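Getting the last of it out of the bottle

The bottom inch of any ketchup bottle is a test of character, and most of us fail it by opening a new one. My refrigerator door once held 2 mustards and a barbecue sauce in this condition, all officially "not empty."

Store the bottle cap down. If it won't stand that way, wedge it in a mug overnight.
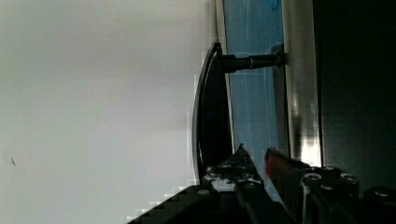
Ojārs Bite writes that a mug is asking for trouble and that he uses a cut-down milk carton, which can go in the trash when the cap leaks. Fine. Use a carton.

For thick stuff like mayonnaise, hold the cap shut and swing your arm in a big circle, away from the windows. Check the cap again before you start. I check it twice now, and so does

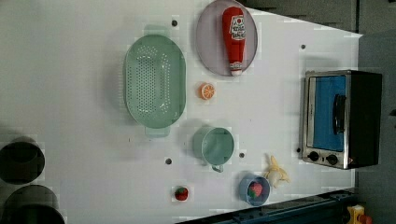

my brother-in-law, who repainted part of his kitchen in January.

When swinging fails, add a spoonful of vinegar, shake, and call it salad dressing. Ketchup thinned this way goes into baked beans or meatloaf. Honey only wants a bowl of warm water and seven minutes of your patience. 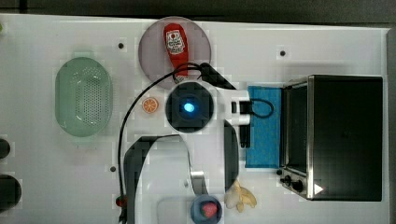

Ketchup bottle on a plate, with a green colander nearby.

Rinse the empties before they go in the recycling. Dried ketchup sets like grout, and the cap needs its own soak. A cotton swab clears the nozzle. 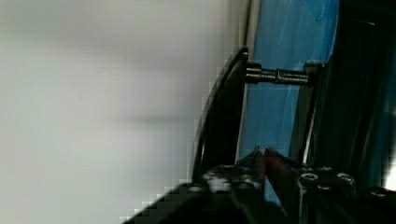 A pale surface beside a curved black plate.

Next time: jar lids, and the rubber band you already own.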